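Vosten felt fingertips for the Drulen gripper – worth it?
Forum: Grippers and end tooling

kettler_bench
Has anyone had the Vosten felt tips for long? The listing says good for 4,000 grips. I'm on 2,163 by the log and they've gone a bit fuzzy, with grey marks I can't brush out. Otherwise I like them. My old rubber ones held thin stuff beautifully and then declined to give it back.

mudlark53
£53 for two bits of felt. I've had cheaper hats.

Skistadent
Mine went bald in October. Vosten sent another pair without a murmur, so I can't complain, though I'd been looking forward to it. What are you picking up with them?

kettler_bench
Thin flat things, on edge mostly. Wrist camera view, tips closed on one: 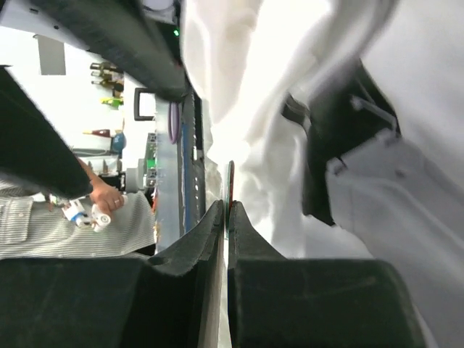
Re: Vosten felt fingertips for the Drulen gripper

mudlark53
Fine, it's got hold of it. So would a clothes peg. I'd want to see the same grip at 3,999.

Skistadent
Scuffs like those are nothing. Mine looked worse in week one. I'd worry when the points start to round off – yours still come up narrow.

mudlark53
Or glue on craft felt and spend the rest on lunch.

kettler_bench
Tried that on the spare pair. The glue soaked through and I had two very expensive biscuits. Keeping the Vostens for now, will post again at 4,000.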